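自动化设备采购与预算专员（一名） 招聘启事

用人单位：Flilleo 自动化集成部
工作地点：Prornonthorpe 厂区，二号楼
岗位性质：全职，试用期三个月
汇报对象：设备规划负责人 Brunello Melis

部门情况

Flilleo 自动化集成部负责厂区内机器人工位的选型、采购、安装和后续备件管理。目前手上有两个项目。一个叫 Bassi，做来料拆包和分拣，已经过了方案评审，正在定末端执行器的配置。另一个叫 Flirnetti，做装盘后的转运，还在估算阶段，预算要在二月提交。原来负责这两个项目采购的同事转去了工艺组，交接期有五周，希望新人能赶上。

部门规模不大，采购岗位只有这一个编制，商务谈判由集团采购中心派人配合，技术部分由本岗位自己准备。换句话说，供应商报价里写的负载、行程、通信接口、质保条款，您要看得懂，也要能指出哪里写得不清楚。

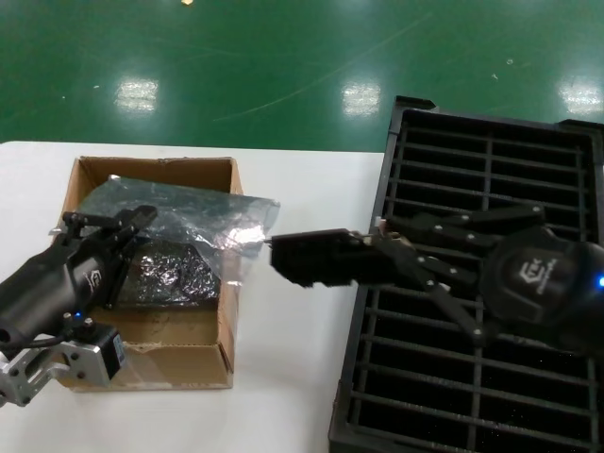 末端执行器是 Bassi 项目里争议最多的一项开支。两指夹爪价格低、备件好买，多指手贵，交期也长，但能应付的物料种类多一些。同一个工位上，左边装平行夹爪，右边装多指手，中间一只敞口纸箱，箱里的东西先包了一层皱的银黑色包装，外面又套着半透明塑料袋，这类来料在选型时最费口舌：抓袋子还是抓里面的物件，用哪一种手去抓，都会影响采购清单。旁边那种黑色格栅托盘也要列进预算，别看单价不高，尺寸一改，工作台和定位件就得跟着改。应聘者不需要会编程，但要能和调试工程师坐下来把这些问题谈清楚，然后写成可以拿去询价的技术要求。

主要工作

一、编制年度设备预算和项目预算。预算表要分清一次性投入（本体、末端执行器、控制柜、工作台、安装支架）和持续性投入（线缆、指尖垫、传感器、校准、软件授权、维保合同）。过去有过只报本体价格、漏报安装和培训费用的情况，年中追加预算走流程很慢，今后要避免。

二、组织询价和比价。单项金额在 2,000 元以下的备件由本岗位直接下单，月底汇总；超过这个数的须有三家报价，写明选择理由。独家供货的部件另附说明。

三、管理备件库存。现有备件编码约 300 个，其中一部分是旧型号留下来的，编码和实物对不上。入职后的第一项任务就是把这份清单核对一遍，能用的归类，不能用的提出处置意见。

四、跟踪交期。多指手和减速部件的交期经常变动，需要每周四上午更新一次到货表，发给集成、工艺和仓库三个组。供应商改期要有书面确认，微信里说一句不算。

五、参加设备验收。到货后与工程师一起核对型号、附件、随机文件和通电状态。验收单由本岗位起草，缺件、错件当场记录。

六、整理总拥有成本数据。每台设备的停机时间、换件次数和维修费用由现场提供，本岗位负责录入并做季度对比，供下一轮采购参考。

关于 Flirnetti 项目的说明

该项目的估算工作量较大，单独说一下。转运段要不要用输送线，用多长，工位之间的间距留多少，目前有两套布局方案。方案甲设备少，占地大；方案乙设备紧凑，但支架和护栏要定制。第一版估算里列了 3,252 个工时的安装调试量，集团财务认为偏高，退回来要求拆分。新人到岗后要和工艺组一起，把这个数字按机械、电气、软件、试运行四块重新拆开，每一块写明依据。 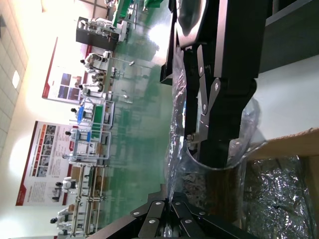
拆分时需要到现场看布局、量尺寸、问操作人员，不能只对着图纸算。每周大概有一半时间在车间，一半时间在办公室。车间工作须穿防静电鞋，进入机器人工作区域前要完成安全培训并签字，培训由公司安排，时长一天，算正常出勤。

任职要求

大专及以上学历，机械、电气、自动化、工业工程或相关专业。其他专业但有设备采购经验的也可以投。

三年以上设备采购、项目采购或设备管理经验。采购过工业机器人、夹具、输送设备或非标工装的优先。

能读机械装配图和电气接口表，知道负载、重复定位精度、防护等级、节拍这些指标在报价单里意味着什么。

熟练使用电子表格，会做数据透视和基本的公式核对。公司有采购系统，入职后再学。

能看英文样本和手册。部分供应商只有英文资料，往来邮件也用英文，写得通顺即可。

做事仔细，记录完整。我们比较看重这一点，面试时会请您现场看一份有错漏的报价单。

不要求

不要求自备车辆，不要求有供应商资源，不要求接受长期出差。一年出差大约三到四次，都是去供应商处做出厂验收，每次两三天。

待遇

月薪按经验面议，十三薪，另有年度绩效奖金。五险一金按实际工资基数缴纳。工作日早八点半到下午五点半，午休一小时，双休。项目验收阶段可能加班，可调休或按规定支付加班费。厂区有食堂，午餐免费。外地入职者可申请宿舍，双人间，水电自理。

应聘方式

请将简历发到厂区人事邮箱，或者直接交到二号楼前台，邮件标题写“设备采购 + 姓名”。简历里请至少写一个您本人经手的设备采购项目，说明设备类别、预算规模、您负责的环节和最后的交付情况。金额可以只写范围，涉及原单位保密内容的请略去。

初筛通过后有两轮面试。第一轮由人事和 Brunello Melis 一起进行，时间在一小时以内，包括前面提到的报价单审阅。第二轮在车间，由集成组工程师带您看工位，边看边谈，结束后您可以提问，也可以要求看一下将来的工位和办公座位。两轮之间一般隔一周。无论是否录用，都会邮件答复。

招满即止。本岗位不通过中介招聘，不收取任何费用。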